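Questions keep landing in our inbox about the Brirenach Loop walking weekend, so I've gathered the ones we get most. I've walked this trail every June for years and I still get giddy packing for it!

## Getting ready

**How long is the trail?**
The full loop is 43 miles, split over four days. Day two is the big one, up and over Flovness Ridge, and it's the day people talk about for months afterward. The high point is 2,435 feet, with a view of both lakes if the clouds play along.

**Do I have to walk the whole thing?**
Not at all! Plenty of people do just the lake section (day one) or join us at Claseck for the last two days. Pick your days when you sign up and we'll send you the right shuttle times.

**How fit do I need to be?**
If you can walk 10 miles on hilly ground and feel okay about doing it again the next morning, you'll have a great time. Hamish Paterson leads the slower group and he stops for birds, snacks, and pretty much any flat rock with a view.

**What should I bring?**
Broken-in boots, a rain jacket (yes, even if the forecast is gorgeous), two pairs of socks per day, a water bottle, sunscreen and a headlamp. Bring a warm layer for the ridge too -- it gets windy up there and you'll be standing around taking pictures.

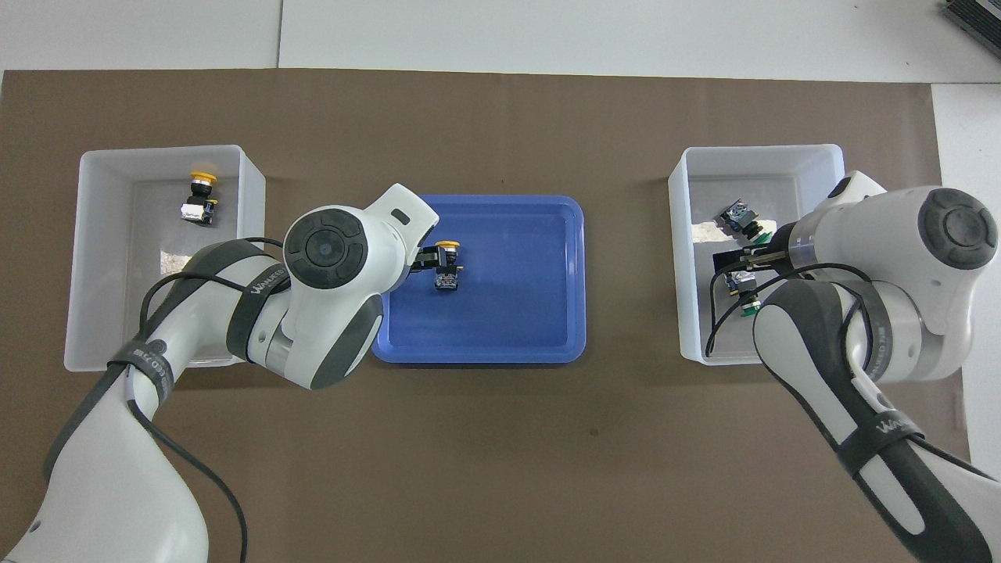 Trekking poles are up to you. I love mine on the way down from Flovness and forget I own them the rest of the time. We have a few loaner pairs, so mention it on your form if you'd like to try some.

**Can I bring my dog?**
Leashed dogs are welcome on days one, three and four. The ridge has two ladder stiles that most dogs can't manage, so day two is people only.

## Food and beds

**Where do we sleep?**
Night one is the bunkhouse at Breathnach, nights two and three are at the old school in Claseck. Both have hot showers, and the Breathnach bunkhouse has a porch that catches the evening sun. Campers can pitch on the grass at either place.

**Is food included?**
Breakfast and dinner are, lunch is yours to carry. Aitana Iglesias runs the kitchen and her lentil stew after the ridge day is worth the climb all by itself. Tell us about allergies on the form, please, and not at the dinner table!

**Can I charge my phone?**
Yes at Claseck, only a couple of outlets at Breathnach. A small power bank takes care of it.

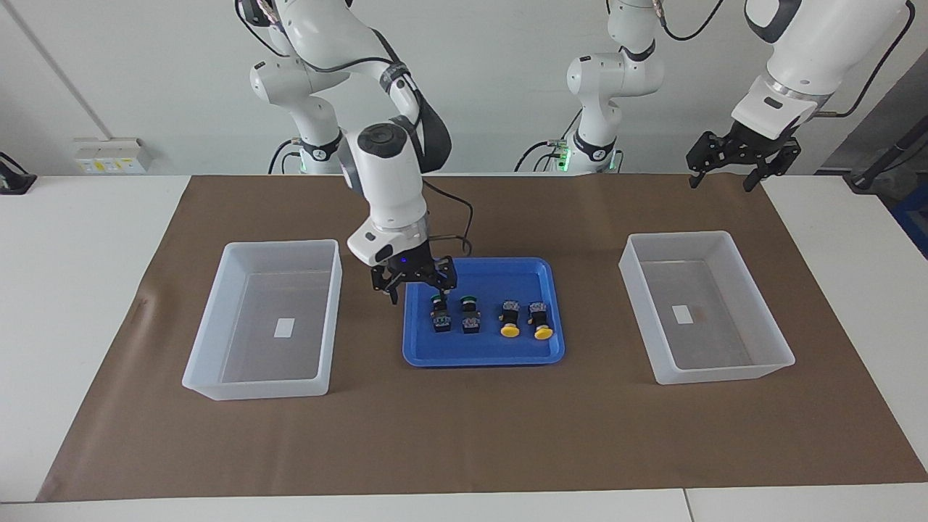 *Two white bins with a blue tray between them.*

## On the trail

**What if the weather turns?**
We walk in rain. We don't walk the ridge in lightning or really strong wind. On those days Tyra Dalen takes everybody along the valley path, where the waterfalls are at their absolute best after a downpour.

**Is there cell service?**
Good near Claseck, patchy by the lakes, none between the ridge and Breathnach. Group leaders carry radios.

**Who carries my overnight bag?**
The van does. Have it by the door at 7:30 a.m. with your name on it. Soft bags only, please.

**Can kids come?**
Ages 10 and up with an adult. Younger ones are welcome on the lake section, which has a beach at the halfway point and very good skipping stones.

**I have a question that isn't on here.**
Send it to Majdi Haddad through the contact form. He answers most evenings, and he'll happily talk boots with you for as long as you like.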